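About us

Remwood Laundry Rooms

Remwood is a small laundry service in the Cliltbridge quarter. We wash for families, for students, and for two guest houses that do not have their own machines. The first room was opened by Veronika Bognár in November, with one washer and a long table for folding. Today we have 27 machines in three rooms, and 431 households bring us their things.

Many people ask why we do not use bigger machines. We like the ordinary household type, because our customers know it from home and they can wash by themselves if they wish. Veronika and Bianka Jakab teach every new colleague the same way of working. First the pockets, then the colors, then the label. Towels go separately from shirts. A dark green piece does not go together with white bed linen, also when the customer says it was washed many times already.

After the wash we empty each drum by hand and look inside once more – small pieces like to stay at the bottom. A sock which is left behind goes into the basket beside the door, and it waits there for its owner one month.

Most of our machines are top loaders with a steel drum and a tinted lid. You do not need to kneel to fill them, and this is important for our older customers. 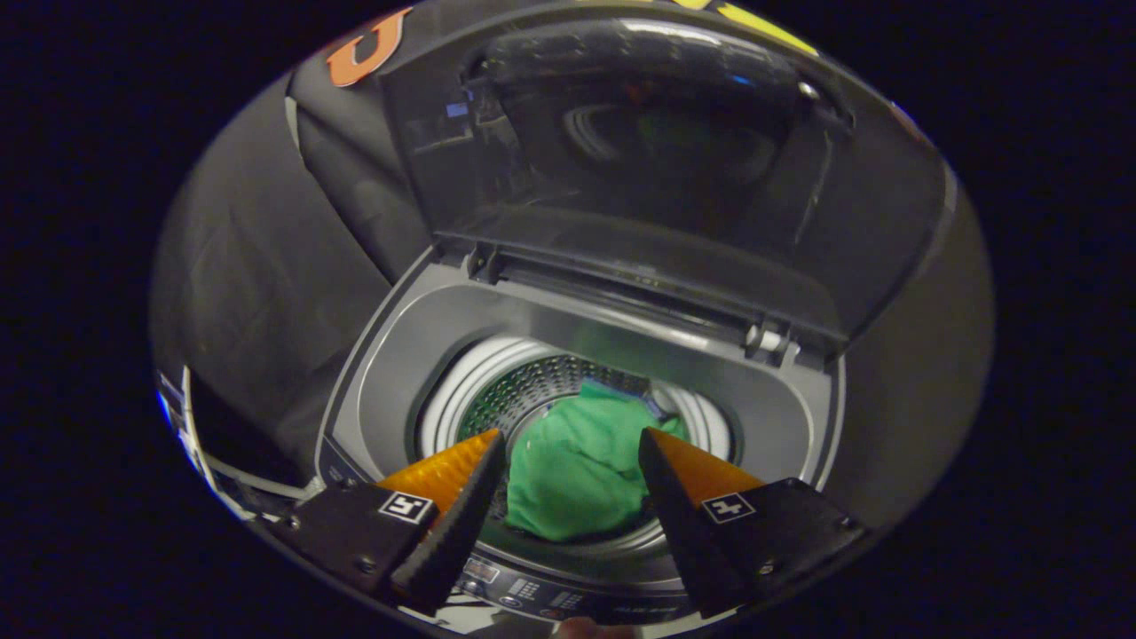

Judit Magyar wrote to us that she prefers a front loader for wool, and that she would be glad to see at least one in the Peltard room. We have talked about it and we will order one for that room this year.

Ironing is done by Sum-yee Kan in the Peltard room. Shirts are given back on hangers, everything else is folded. Please bring your own bag with your name on it, and tell us if you do not want softener.

This page was last changed on 17/05/2026.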